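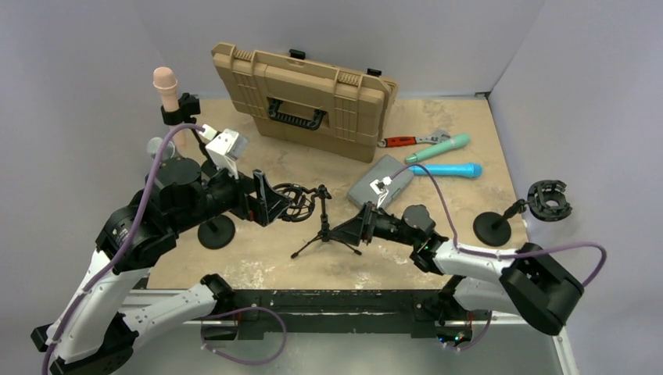 図1 両グリッパーが小型三脚スタンドの奥行き付近にある状態。マイク2本は右側に横置き。

カテゴリ:サポート > 双腕制御 > 知覚・把持計画
5月 起票:Chiamaka Adeleke 担当:Kenji Pennington

件名:マイク装着タスクで計画が返らない(Povby プランナー)

■ 症状
マイクをショックマウントに差し込むタスクで、接近姿勢の計画がタイムアウトする。ログは毎回同じ。

plan_insert: no valid goal (code 638)

知覚は Skinport、計画は Povby、実行側は Arango。月曜に Skinport を更新してから発生。再起動では変化なし。

■ 確認1(Pennington)
Skinport の出力を見ると、マウントのリング姿勢が二つの候補の間で跳ねている。リングの法線が185度回った値になるフレームがあり、そのときゴールが天板の下に入る。Povby が棄却するのは正常な動作。

マイクが入ったマウントでも同じ現象が出るか確認した。

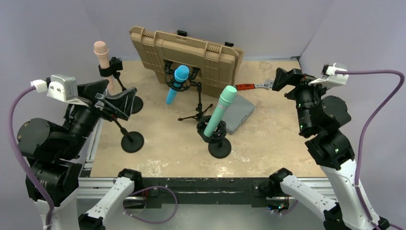 図2 青とミントグリーンのマイクがショックマウントに入った配置。左手前のスタンドにはマイクなし。

青は安定。ミントグリーンは本体が傾いていて、軸の推定がときどき反転する。薄いグレーのケースと重なる側の輪郭が欠けるのが原因と思われる。

■ 確認2(Adeleke)
手首カメラを切って固定カメラだけにしたところ、跳ねる頻度は下がったが、エラーは残った。左右の手首カメラの時刻同期も疑ったが、ずれは3 ms で問題なし。

■ 対処(Pennington)
1. Skinport の姿勢フィルタを30フレームの中央値に変更
2. リング法線に上向き半球の拘束を追加
3. Povby のゴール検査で、天板より下の候補を計画前に除外
4. 設定を Kanness のリポジトリに登録

空のマウントを中央に置いた配置で再試験。

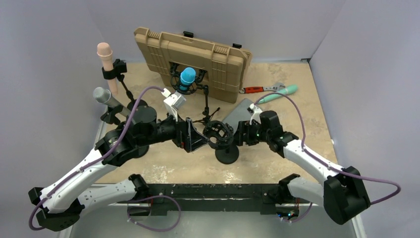 図3 中央の空のショックマウントと左右のグリッパー。奥に水色のマイク、左にピンクと銀色のマイク。

法線の反転はなくなり、code 638 も出ていない。計画は返るようになったが、左腕の手首が銀色のマイクに近い経路を選ぶことがある。衝突マージンの問題なので別チケットに分ける。

■ 返信(Adeleke)
こちらの環境でも同じ設定で再現しなくなりました。半球拘束は、マウントを横向きにするタスクでは外す必要があります。タスク側の YAML で切り替えられるようにしてください。

■ 返信(Pennington)
ring_normal_prior を追加しました。既定値は up、横向きのときは none を指定してください。

ステータス:解決済み(衝突マージンは別件で継続)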